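February 2025

Spent most of the day on the equipment plan again. Skunda sent the revised quote for the arm and it is higher than the July one, mostly because they now bill the controller on its own line. I asked them to split out freight as well. The Falley quote is lower but has a 52 week wait on the wrist camera, so I can't put it against this budget year at all.

I am trying to settle how much we can do in simulation before anything gets ordered. If the living room tasks run well enough there, we buy two arms. If they don't, we buy one and put the rest into compute. 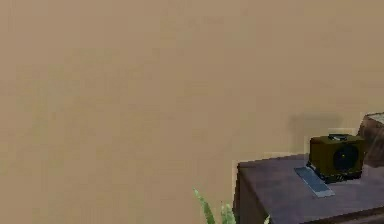 Kohei Kaneko

Worked on the side table room this afternoon. The flat gray thing lying in front of the green box is the one I care about, as a target for picking up. It is thin and flush with the tabletop, and a wide finger has very little to get hold of. Skunda's standard gripper is wide. Their narrow fingers are an extra, and I had left them off the list. Put them back on.

The plant next to the table made me think about reach too. A fixed base would have to come in over things like that, and the mobile base costs nearly as much as the arm. Left it as an open line for now.

Iwasaki wants four numbers by the end of the month: arms, grippers, compute, service. I have arms and grippers. Service is a guess until Jemia answers my mail — I wrote to them twice and will call tomorrow. Compute depends on whether we keep renting, and I would like to keep renting.

Still to do: move the spare cables out of the arm line, ask about the warranty on the narrow fingers, find the old purchase form.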